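Home | News | Textiles | Repair | Events | Contact

Callik sets out a standard fold for donated denim
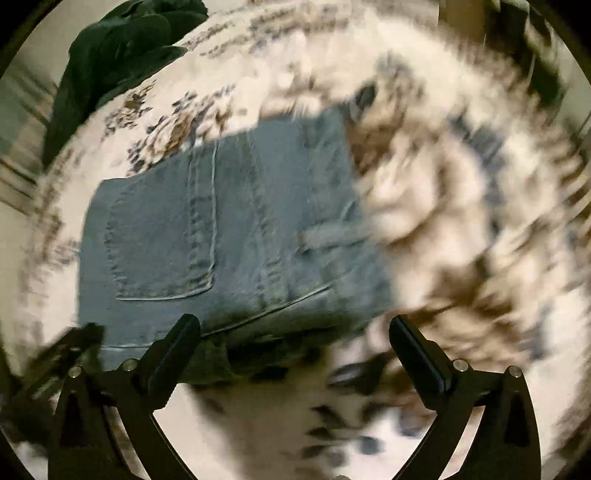 Folded jeans on a floral bedspread, back pocket facing up.

2025-12-27

Callik, the clothing reuse service based in Eide, has published a two-page folding and packing guide for households donating denim. The guide replaces a set of notes issued in April and applies to all jeans, denim skirts and work trousers left at its collection points from the new year.

The standard fold starts with the garment fastened and laid flat, front down, on a firm bed or table. One leg is brought across the other so that the inseams meet. The crotch point is tucked back to square the edge, and the legs are folded up in thirds toward the waistband. The finished bundle is turned so that one back pocket is on the outer face.

According to the guide, the pocket face was chosen for sorting purposes. Topstitching, pocket shape and wear along the raised seams can be checked at the bench with the bundle still closed. Under the April notes, most households folded with the fly outward, and sorters had to open each pair to grade the seat and pocket area.

Callik tested the fold over a single intake at its Eide depot, using 400 pairs of mixed sizes. Handling time at the first bench fell by 19 per cent. The service has not yet measured whether the gain carries through to the second bench, where zips, rivets and hems are inspected and the bundle has to be opened in any case.

Folded pairs are to be stacked flat in the Gatis carton, which is already in use for knitwear and bed linen. Alternate layers are reversed so that the waistbands do not build up at one end. Cartons should be closed without compressing the contents. Rolled jeans will still be accepted but will be packed separately and graded last.

The guide also covers preparation. Denim should be washed inside out, dried completely and emptied of coins and tissues before folding. Turned-up cuffs are to be let down — grit collects in the turn and marks lighter colours packed alongside. Belts are to be removed and placed in a labelled bag. Small tears and worn knees do not need mending, as these pairs go to the repair stream. Garments with oil, paint or mould are excluded.

Fading is not treated as a fault. Pairs are assigned to one of three shade groups by the colour of the seat panel, with dark indigo, mid blue and light blue kept in separate bays. Grey and black denim is handled as a fourth group at the larger depots only.

Cestero, which runs the sorting floor under contract, will apply the new procedure at 126 collection points. Remaining stock packed under the earlier notes will be processed first. Staff at staffed sites will refold non-standard bundles on arrival during the changeover, and no donations will be turned away on account of the fold.

Printed copies of the guide are available at the depot counter. A version for children's sizes, where the legs are folded in half, is in preparation.

Filed under: Textile reuse, Sorting and packing
Shares 19 | Comments 2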